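Herora Community Hall: Frequently Asked Questions About Hall Rental

Last updated 22/10/2022

Who may rent the hall?
The hall is open to residents, clubs, schools and local businesses. The person who signs the rental form must be at least 20 years old and must be present for the full event.

How far ahead should I book?
Requests are accepted up to 3 months before the event. October dates fill early. A date is held only once the deposit has been paid.

What is included in the kitchen?
Renters of the Negash Room may use the stove, refrigerator, sink and shared tableware. Food, napkins and paper towels are not supplied. All tableware must be washed and returned before the keys are handed in.

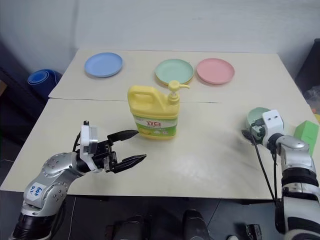
Pump bottle of dish detergent and plastic plates.

May we bring our own caterer?
Yes. Caterers must send proof of insurance to the rental office before the event. Kandero Street may be used for unloading, but vehicles must then be moved to the rear lot.

Is alcohol permitted?
Beer and wine may be served at private events with written approval. Alcohol may not be sold. 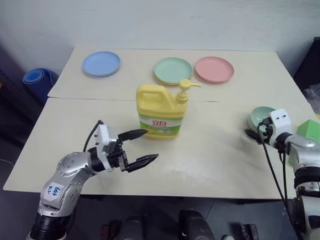
The deposit is returned by check after the room has been inspected. Deductions are made for damage, missing items and extra cleaning. Tables should be wiped down fully at the end of the event, as pale streaks and smudges like those on the white tabletop shown here count as unfinished cleaning. Plates may be left at the back of the table, against the wall, for checking.

What if I need to cancel?
Notice must be given in writing. Cancellations received at least 2 weeks before the event are refunded in full. Later cancellations forfeit the deposit.

Whom do I contact?
Please write to Lorne Carrier, Rental Office, Aren Building, second floor.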